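Everyone keeps telling me to buy the Grirent desk organizer system. I have doubts. Thread.

The pitch is that your desk is messy because it lacks compartments. You buy the base set for 40 dollars, then the add-ons, and by March you are supposedly a person who answers mail the day it arrives.

I work on a white table. I own one tray. I have read a lot of product pages this week and I can't find one that explains what the other trays would hold.

The tidy-desk blog over at Kallham says every object needs "a home." Fine. What is the home of a thing you bought this morning and plan to use up by summer? They skip that part.

So I started clearing the table myself, with what I already had.

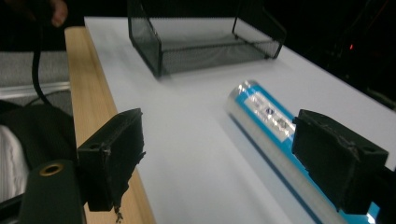 Roll in its plastic, black mesh tray behind it. Still deciding who goes where.

The roll is the whole argument, as far as I'm concerned. It is long. Trays are short. Every organizer I looked at is built for pens and sticky notes, and I have never once lost an afternoon to a pen.

Dolulow does sell an upright holder for long stuff. 38 dollars, plus shipping. It's a tube. I would be buying a tube to put a tube in.

In fairness to mesh: I can see what's in it from my chair, and dust falls through. Against mesh: dust falls through onto the table, and then you pick the tray up and there's a little gray rectangle.

Somebody in the replies last time said to try the Martinelli method, where you take everything off the desk and put back 4 things. I tried it on Monday. The other things went on a chair. I then had a tidy desk and nowhere to sit.

Also, the before and after photos on these sites. The after desk never has a charger on it. Where do these people plug in?

Current plan: roll goes on the shelf behind the door, lying flat. Tray stays and gets the papers. Total spend, zero.

If it's a mess again in 3 weeks I'll post that too, and the Grirent fans can have their say. Not before.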